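Workshop notebook, Jisstead, back room
2020-03-31

Carrying on from the bench notes. Today was the white desk and what is kept on it, plus the lighting, which I have been meaning to write up properly.

Desk first. The top was wiped down before anyone sat at it. We used the Loltico spray and a dry cloth, and I would not use the spray again on this surface. It leaves streaks that only show when the ceiling lights are on, and then you wipe twice as much. Plain water with a drop of dish soap did the left half and it came up better. Albertina had said so in the first place.

The near half of the top stays clear for work. Keyboard goes to the far side, turned a little so the cable runs up to the back edge and doesn't cross the middle. Drinks go behind the keyboard. I know Eduardo wants them off the desk altogether, and he may be right, but there is no side table yet and the floor is worse.

Fruit: a red apple, on the clear round plate. We tried the plate from the kitchen set earlier and it rocks. It has a raised foot that isn't even, and anything round starts to wander as soon as the desk is bumped. The clear one sits flat. Please leave it in this room and don't take it back with the kitchen things. There was a second apple, softer, with a bruise near the stem. Benedita ate it.

Chair: the black mesh one is fine as a place to put a bag down, but it rolls, and the floor is not level toward the window side. If you need it to stay put, turn it so the back faces the slope. Jordan has asked whether the casters can be swapped for fixed feet. The feet from Fonseca are 3 to a pack, which is no use for a chair, so we would need to order two packs. Not decided.

Shoes off at the desk is still the rule. Put them on the floor to the side, together, clear of the cables. I moved one loose cable twice today and it was back both times. It should be taped or else unplugged and coiled. 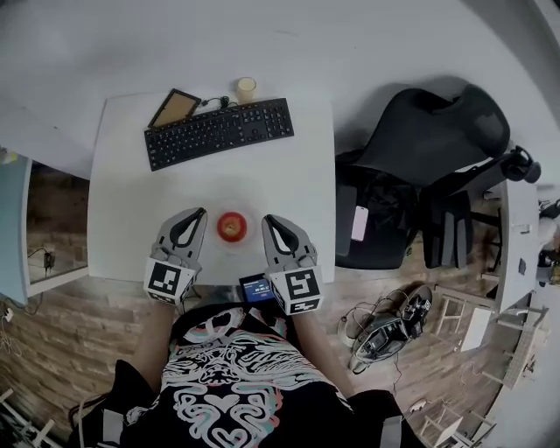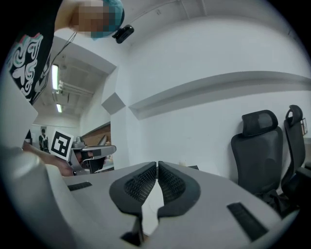 First: apple on the clear plate, keyboard at the far side. Second: the ceiling lights and pipes.

Lights. Two on overhead, the longer tube on the left and the shorter one further back. With both on, the desk top is bright enough to read small print without the lamp. With only the back one on, the near edge goes gray and you lean into your own shadow. Leave both on. Abílio measured at desk height with his meter and got 489 lux at the middle of the top with both on. He wanted 400 as the minimum, so that is settled for the desk. He has not done the shelf by the door, where it is certainly lower.

The pipes under the first light are a dust problem. I ran a cloth along the part I could reach from the stepladder and it came away black. Whatever is up there comes down on the desk sooner or later, and on a white top you see it. Needs doing along the whole length with the vacuum and the brush head, desk covered with a sheet. I have put it down for June with the window cleaning, but if somebody has the ladder out before then, go ahead and cross it off here.

Plate again, washing: by hand, cold rinse, dry it straight away. Water spots show on it under the tubes. The dishwasher has already clouded one of the others.

Peel and cores go in the Tritura bin under the kitchen sink, not in the paper bin in here. The paper bin has no lid and the room is warm by afternoon.

Stock in the cupboard as of now: 4 cloths, one of them only good for floors. Dish soap nearly out. Tape, plenty.

Still to do
– tape or coil the loose cable
– side table for cups (Eduardo has one at home he might bring)
– light reading at the shelf by the door, Abílio
– ask Jordan about the chair feet before anything is ordered
– new soap
– second coat on the skirting where it was scuffed, left from last time and still not done

Albertina has the desk tomorrow morning. Left it wiped, water only.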